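4.2 What people told us about their fridges

I went into the Esville interviews expecting to hear about shopping lists and use-by dates. What I mostly heard about was shelves! We sent the food diary to 200 households in January and got 157 back, which cheered me up no end, and the same grumble kept popping up in the margins: things get pushed to the back and forgotten. Yoghurt, half an onion, the good cheese (always the good cheese).

The Hadton households were a bit different. Many of them shop on foot and buy little and often, so there's less to lose in the first place. I'd still be careful with that comparison, as the Hadton diaries ran for only 5 days and a few were filled in all at once at the end, in the same pen.

Door storage split people more than I'd have guessed. Some keep milk there out of habit, others won't hear of it, and one person wrote a whole extra page on mustard. I've lumped bottles, jars and cartons together as "door items" in the tables, and a door bin means any tray fixed to the inside of the door, whatever its depth (Figure 3).

Figure 3. A fridge with its left door open and two door bins on the inner face.
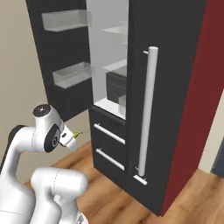

4.3 Leftovers and the freezer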